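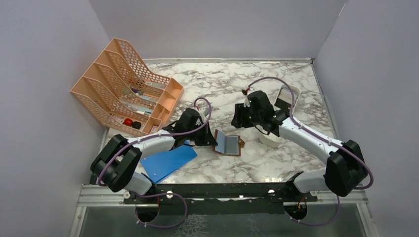 Okay friends, I finally did the thing I have been promising to do since the start of October, and I tidied the desk. All of it. Settle in, I have thoughts and a cup of tea.

Background for new people: we moved to Avstead last year and the desk became the place where everything landed. Mail, dead pens, a spare key to a bike lock I no longer own. I would sit down to pay one bill and lose half an hour to the pile.

The rule I gave myself was 10 minutes a day and no buying anything until I'd used what was already in the house. I broke the first part right away (day one ran to most of an afternoon) but I am proud to say I kept the second!

Biggest help by far has been a mesh organizer, the salmon-pink kind with the slanted compartments. I used to stand mine perfectly straight against the wall. Turn it at an angle, toward the hand you write with! Such a silly little change and I reach for things so much more easily.

Pens go in the middle slots and only a few of them. I tested every pen we had on the back of a Flavton catalog and kept 4. The rest were dry or scratchy, and one leaked on my sleeve, so it left the house that same minute.

Papers: one flat blue folder, lying down. I tried standing files for years and I never once filed a thing in them. A folder lying flat I will open. Whatever needs an answer goes in, and when it gets fat I sit down and deal with it.

Then a small tray for the one thing I'm in the middle of. Mine is a coppery brown and holds a notepad or a card and that's the limit. I love this tray more than is reasonable – it came from my aunt's hallway and it used to hold her gloves.

A white bowl is also allowed, for clips and rubber bands and whatever comes out of my pockets. It gets emptied when I water the plants. Mostly.

A few of you asked about the Ganska drawer inserts. I haven't tried them, so I can't say! If you have, please tell me whether they slide around, my drawers are shallow and a bit crooked.

Next up is the shelf by the door, which I am dreading – there are so many takeout menus. Send me your tips for cords too, please, I'm hopeless with cords.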